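I've had the Gristhorpe countertop sealer on my kitchen since November and I'm still pleased with it! One 32-ounce bottle did the whole run with plenty left over (my old stuff never stretched that far), and it barely smells. Wiping it on took me an evening. Buffing it off, ugh, my poor shoulders.
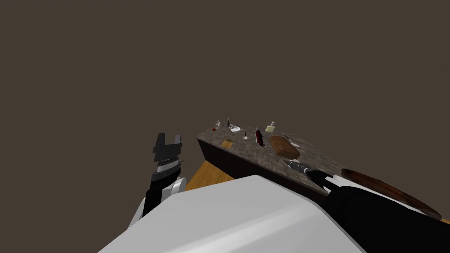
Annelies Michiels wrote in to say she got streaks on hers until she switched to a dry cotton rag, and that the Hudar one is easier to buff but needs redoing sooner.

Fair enough! I'd still buy this one again, just with a better cap.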